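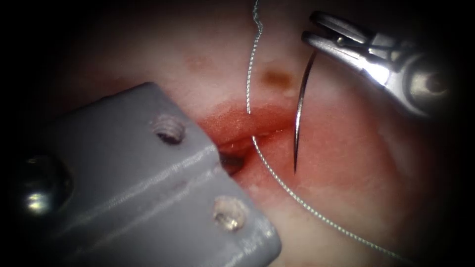 *Gray tip on the left, needle driver on the right, curved needle in the jaws.*

I've been building the two-arm suturing rig in the back of our shared workshop in Piras since December, and the part I want to rave about is the Gidadel wrist kit. What a fun thing to put together!

You get two wrists, the cable sets, a bag of pins and a manual that somebody clearly proofread. The first wrist took me 9 evenings. The second took three, partly thanks to Ubaldo Fabbri, who has the bench next to mine and showed me how to pre-tension the cables with a fishing scale (get one, they're cheap). The kit cost me 184 euros on top of arms I already had, and for that money I was expecting slop in the jaws. There's hardly any. I can open them a hair, close them again, and the tips meet in the same spot.

What sold me was thread. Picking up a foam block is easy, any old gripper will do it, but suture is thin, springy stuff that goes wherever it likes, and a curved needle wants to roll the second you pinch it off-center. My old printed jaws spat needles across the room. With these I can pass a needle from one arm to the other and keep going, and the first time I managed it I yelled loud enough to stop the guy on the lathe. 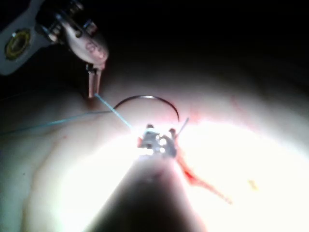 Lighting is still my weak point. I run one bright lamp very close, so a pale pad glares like crazy in the middle and everything past it goes black. I've ordered a diffuser from Cilstead and will update this when it's in.

A few gripes. The pins are tiny and the kit includes zero spares, so work over a tray. The cable routing drawing on page 6 is mirrored for the left wrist, which cost me a whole evening and some language. And the Basodero driver board they recommend works fine but whines at low speed, enough that I wear headphones.

Would I buy it again? Yes, and I'm already eyeing a third wrist to hold the thread tail out of the way. If you like fiddly builds with a lot of tweezers and tea in them, go for it. Check your cable tension again after the first week of use, mine had gone slack on both sides.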